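Bromau Round Serving Plate, Pale Gray

Sold by Fletel Home and Play, Rirkville

The Bromau is a large round plate with a smooth matte surface and a darker gray band along the rim. We stock it for the home tableware range and for play kitchens, and it sells well in both. Most of the orders from preschools are for the single plate. Restaurants and caterers tend to ask for the set of 4.

The shape has changed very little since 1956, when the Voß workshop first made it for canteens. The old version was white and had no band. Imke Frerichs redrew the rim when we took over the line, and the gray came in at the same time. Anyone with older white Bromau plates can stack the new ones on top of them. The foot ring is the same size.

The surface is flat nearly all the way out and only turns up close to the edge. Food toys, felt vegetables and stuffed bottles lie on it without rolling to the middle. Long items can hang over the rim, and the plate stays level on a table.

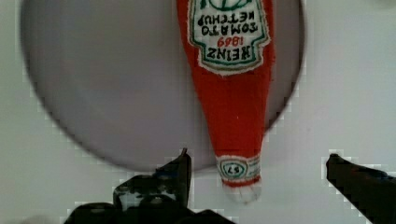 Bromau plate in pale gray with a soft toy ketchup bottle. Toy not included.

The plate is sold on its own. Soft food toys are listed under Play Kitchen, and stock there changes often, so please check that page before you order the two together. Items used for display in our store are not for sale.

Details

Item: round serving plate
Color: pale gray with darker gray rim band
Finish: matte
Sold as: single plate or set of 4
Bulk orders: cartons of 100
Range: Bromau by Voß

Care

Wash by hand with warm water and a soft sponge. Scouring pads leave shiny marks on a matte finish, and those marks do not come out. Tomato sauce and curry should be rinsed off the same day. If a light stain stays behind, cover it with baking soda and water, leave it for an hour and wipe it away. Let plates dry fully before stacking. Keep them away from open flames and hot burners.

Play kitchens and classrooms

Plates that are used with fabric toys pick up lint. Wipe them with a damp cloth at the end of the day. If the same plate is used for real food, wash it first. Some teachers keep two stacks on separate shelves, and we suggest doing the same.

Ordering

Single plates and sets ship from Rirkville. Orders placed on Sunday are packed the next working day. Cartons are packed to order and take longer, and in August the packing room runs on a short crew, so please allow an extra week that month. Marcelino Arrieta handles carton orders and can send a sample plate before you commit to a full one. The price of the sample comes off your invoice.

Returns

Unused plates can be sent back in the original box. If a plate arrives damaged, keep the packing and send us a photo of both the plate and the box. Svenja Dreßler in customer service will arrange a replacement. We do not need the damaged plate back.

Also in this range: Bromau side plate, Bromau deep bowl, Bromau oval tray.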